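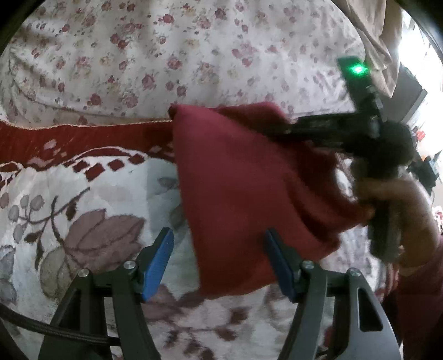
When is it okay to leave a concert if you can't stay for the encore?

Once the last piece on the program is over and people are clapping, you can get up and go, as long as you're out of the row before anyone starts to play again.

That's the short version from the pinned post at the top of this section, and I've been turning it over since Sunday, so I thought I would bring it here and see what you all think. Settle in, I'm not known for keeping these brief.

My sister and I have season seats at Salilberg Hall, row L, which we love because you can see the pianist's hands and still get a decent blend from the strings. For those who haven't been, it's a 500-seat room with one aisle down each side and none in the middle, which was somebody's idea of elegance back when it was built. If you're in the center of a row and you need to leave, you are going to meet a lot of knees. We're right in the center.

So on Sunday the orchestra finished, everyone was on their feet, and Guido Orlandini came back out for the second bow and put his hand on the rail in that way he has, which the regulars know means there's going to be something extra. And just then four people from the middle of our row decided it was time to beat the parking garage. Coats on, bags up, the whole business. They'd gotten as far as my sister when the strings started the softest little arrangement of a folk tune you ever heard, and they kept going! Right through it! I had a stranger's scarf on my face for the whole first phrase.

I was cross all the way home. But my sister, who is a kinder person than I am, said they'd started moving while people were clapping, so by the pinned rule they had done nothing wrong. And I couldn't quite answer her. So what's the right thing to do when you're halfway out and the music starts again? Stop where you are? Sit on somebody's lap?

— marigold_alto

pedal_tone wrote:

Oh I know that row, and I know that scarf feeling. My own opinion is that once the first note sounds you freeze, wherever you happen to be, like children playing statues. If you're in front of an empty seat, sit in it. If you're in front of a person, crouch a little and whisper sorry and wait it out. Encores are short. Three or four minutes of crouching won't hurt most of us (my knees may disagree, and if yours do too then please just stay in your seat until the end, which was an option all along).

I don't think your sister is wrong, mind you. They began at the proper time. They just didn't finish at the proper time, and the pinned post does say out of the row.

Bettsy_in_Gondside wrote:

I'm going to be the one who disagrees, and I hope you'll take it in the friendly spirit it's meant.

I live out in Gondside and the last bus from Salilberg leaves at 10:11. If I miss it, I'm looking at a cab that costs more than my ticket did. The evening programs are supposed to end by ten and they very seldom do, what with the speeches and the flowers and the sponsor being thanked by name. So I leave during the applause every single time, and I've gotten some looks, let me tell you. One gentleman actually hissed at me. I love this music every bit as much as he does, I just don't own a car.

And if the conductor comes out and begins the encore when I'm two seats from the aisle, I'm going to take those two seats, quickly and quietly, bent over. Stopping dead in front of someone for four minutes seems far worse to me! At least if I keep moving, I only spoil a second or two for each person. Frozen, I'd spoil the whole thing for one poor soul.

pedal_tone wrote:

Bettsy, that is a fair point about spreading the nuisance thin, and I hadn't looked at it that way. Two seats from the aisle I'd probably go too. I was picturing someone with ten seats still ahead of them. And hissing is a terrible thing to do to anybody. I'd sooner have the coats.

Can you book an aisle seat when you know you've got the bus? I ask because the box office at Salilberg has been very good to me about that sort of thing. You have to phone, though, it doesn't come up as a choice when you buy online.

Bettsy_in_Gondside wrote:

I didn't know you could phone! I always assumed the aisle seats went to the subscribers. I'll try it for the December concert and report back.

old_rosin wrote:

I played second violin in the Enelham Chamber Orchestra for a good long while, and I may be able to tell you how it feels from the other side of the stage. We could see you. People never quite believe this, but with the house lights halfway up for the bows, you can see faces well into the back rows. We knew who left early. We had names for some of them, fond names, mostly. And as far as I remember, not one of us was ever offended by a person leaving during the applause. You assume there's a babysitter, or a train, or a bladder.

What did bother us was the standing in the side aisle by the door with coat on, waiting to find out whether there'd be an encore. There'd be a whole crowd of them, and when we did start to play, half of them would stay and half would push out through the door, which had a squeak. That squeak was in a key of its own. Our principal cello used to tune to it as a joke in rehearsal.

So my advice would be to make up your mind before you stand. If you're going, go on the first bow and don't look back. If you're staying, sit down and keep your coat in your lap. It's the maybes that cause the trouble.
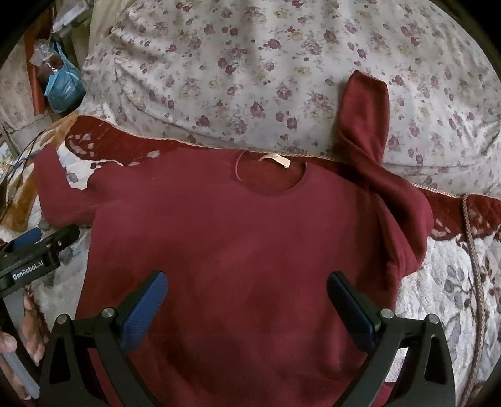 thistle77 wrote:

I'm afraid I'm one of the maybes, old_rosin, and I feel rather caught out! But I'd like to say a word for us. We hover because we want to hear the encore, if there is one, and can't spare the time for five curtain calls if there isn't. If the hall would simply tell us, we could plan. I went to a recital over at Enelham last winter where they'd put a little card up in the lobby at intermission saying there would be one short piece after the program, lasting four minutes, and would patrons kindly stay seated for it. It was the calmest ending to a concert I've ever been to. People stayed put. The bus crowd knew where they stood.

marigold_alto wrote:

Oh no, thistle77, I don't know that I could bear a card in the lobby. An encore is meant to be a surprise, isn't it? It's a present. You don't want to be handed the receipt first. I still remember the Sangkhawat Trio coming back out one night after we had all given up and half the lights were on, and playing a lullaby with their coats over their arms (well, over the backs of their chairs), and it was the best thing I heard that whole year. If there had been a card, I'd have been sitting there waiting for it and looking at my watch.

But I do take the point about the bus. I hadn't thought of the bus at all on Sunday, I'm a little ashamed to say. I just saw coats.

thistle77 wrote:

Well, we'll have to differ on the card, and I'll go on liking it. I'd point out that everybody in row L knew perfectly well there'd be an encore the moment Mr. Orlandini touched that rail, so it's only a surprise for the people who haven't learned the signal. That seems a touch unfair to newcomers. They might well have stayed if they'd known.

marigold_alto wrote:

Hm. Yes, all right, you have me there. I do rather enjoy being in on the rail.

pedal_tone wrote:

Could I add a practical matter while we're all here? Which way do you face when you squeeze past? I was brought up to face the people I'm passing, so that I can apologize to them and they don't get my backside. My husband was brought up to face the stage, on the grounds that you're less likely to knock a head in the row in front with your bag. We've been married 48 years and we still come out of a row in opposite directions.

old_rosin wrote:

Face the people. Carry the bag in front of you, low, with both hands. Your husband has my sympathy, but I've been on the receiving end of too many corduroy trousers.

Bettsy_in_Gondside wrote:

I face the stage, I'm with the husband! You can smile back over your shoulder. And if they've started playing, at least you're still listening to them on your way out, which feels more polite somehow.

By the way, I phoned just now, as I couldn't wait. The young man was lovely about it. He said they hold a few aisle seats back until the week before for anyone who needs to get away, and he's put me at the end of row P. He did warn me that the row P seat has a bit of a tilt to it. I told him I'd be leaning toward the door anyhow.

marigold_alto wrote:

Row P is nice, you get more of the basses. If you look forward a few rows and see two women with a bag of butterscotch between them, that's us, do come and say hello at intermission. And I promise not to glare at you when you go.

I've written to ask whether the pinned post could have a line put in about what to do if you're caught halfway. I suggested "keep going if you're nearly there, otherwise take the closest empty seat." pedal_tone, I left out the crouching, I hope you don't mind.

pedal_tone wrote:

Not a bit. My knees thank you.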